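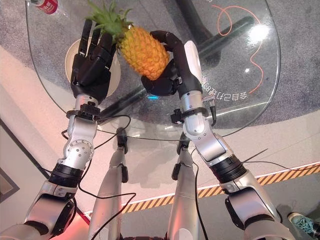 Does a pineapple get any sweeter on the counter?

Porolon Kitchen Boards > Fruit and Vegetables > Storage
Views: 1,692

natalina_r
Posts: 42

My mother always left a pineapple on the counter for a week before cutting it. She said it needed the time. I read last month that this does nothing and the fruit is as sweet as it will ever be on the day it gets picked. I have had good ones and bad ones both ways, so I can't tell from experience. The last one I bought at Holtel was green most of the way up and I left it out for five days. It turned yellow, it smelled better, and it still tasted sour.

Is there any point in waiting? And if not, how do you pick a good one at the store?

Natalina

HieuVi
Posts: 1,000

No point in waiting if sugar is what you want. A pineapple doesn't store starch the way a banana does. A banana turns starch into sugar after picking, a pineapple has nothing to turn. The shell changes color and the flesh gets softer, and that's all.

Picking one:
Smell the bottom. It should smell like pineapple. No smell means underripe, a wine or vinegar smell means too late.
Press the side with your thumb. You want a little give.
Pick it up. Of two the same size take the heavier one.
Ignore the leaf test. Pulling a leaf out of the middle tells you very little and the store doesn't like it.

ladanj
Posts: 217

I disagree about the waiting. I agree there's no extra sugar, but sour and sweet are two different things in the mouth. A fruit that sits for a few days tastes less sharp to me, and less sharp comes across as sweeter. I buy from Ông, the produce market near me, where they come in fairly green, and I would never cut one the same day.

I do agree about the leaf.

HieuVi

ladanj, you could be noticing the smell. Aroma does build up for a few days and that changes how it tastes. I'd still take a good one home and eat it the next day. Every day on the counter is a day closer to soft spots at the base. 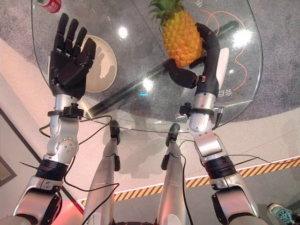 Pineapple and round glass table.

kieu_nong
Posts: 88

On the soft spots: they start at the base because the fruit stands on it. I lay mine on its side and give it a quarter turn morning and evening. My aunt stands hers upside down on the leaves in a wide bowl. She says the juice runs back toward the top and evens out the sweetness. I don't know about the juice, but the base stays dry and I haven't had mold since I stopped standing them up.

If yours lives on a glass table, put a folded towel under it. The shell is rough enough to leave marks, and the bottom leaks a sticky ring once it gets ripe. Dried on, it takes warm water and patience to get off.

HieuVi

The juice doesn't run anywhere. It's held in the cells of the fruit. The bottom half is sweeter because it matures first, and turning it over for a night won't change that. Cut it lengthwise into spears and everyone gets some of both ends.

kieu_nong

I said I don't know about the juice. The dry base is the part I'm recommending.

natalina_r

Thanks, all. I tried the smell test this afternoon and most of them had no smell at all. The display is refrigerated, so maybe that's why?

toandong
Posts: 361

Yes, cold kills the smell. Ask if they have any that haven't gone into the case yet. Mornings are better for this. If they only have cold ones, go by weight and by the eyes. The eyes should be flat and wide, not pointed.

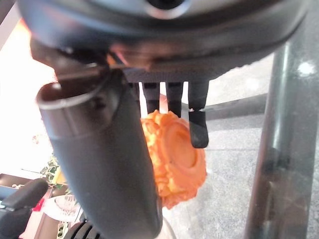 Shell color is the thing I'd be careful with, and I think it's where a lot of the bad advice comes from. People say green is unripe and yellow is ripe, but I've cut green ones in May that were very good and yellow ones that tasted like nothing. What I look for is yellow coming up from the base, a third of the way is enough. When the whole shell has gone orange, I leave it in the store. By then the flesh next to the core is usually glassy and starting to ferment. Variety matters too, and the sign at the store almost never gives it.

ladanj

A third of the way is about what I go by. I'd say half if you're going to eat it the same night.

For the sour one you already have, Natalina, salt helps. A pinch over the slices, leave it ten minutes. Or put it in a hot pan with nothing on it until the edges brown. Heat also takes care of the sting on the tongue, if you get that.

natalina_r

I do get the sting. I thought that was the acid.

toandong

Partly acid, partly an enzyme that breaks down protein. It's the same reason fresh pineapple keeps gelatin from setting. Canned is fine in gelatin since it has been heated.

kieu_nong

Salt and chili is how we eat it at home, ripe or not. Cut the eyes out in a spiral instead of taking off a thick layer of shell and you lose a lot less fruit. I use a small Surov paring knife for the eyes and a big knife for everything else.

HieuVi

Spiral cutting looks nice, takes too long. I take the shell off thick and simmer it with ginger for a drink. Wash it well first.

ladanj

How long do you simmer it? Mine came out bitter.

HieuVi

Half an hour on low. Leave the crown out, and strain it while it's still hot.

natalina_r

Found one with a smell, from the morning delivery. Yellow on the lower part, green above. I'll cut half tonight and leave the other half in the fridge in a covered box. Does the cut half keep until the weekend?

toandong

Three or four days if the box is closed. Freeze what's left after that.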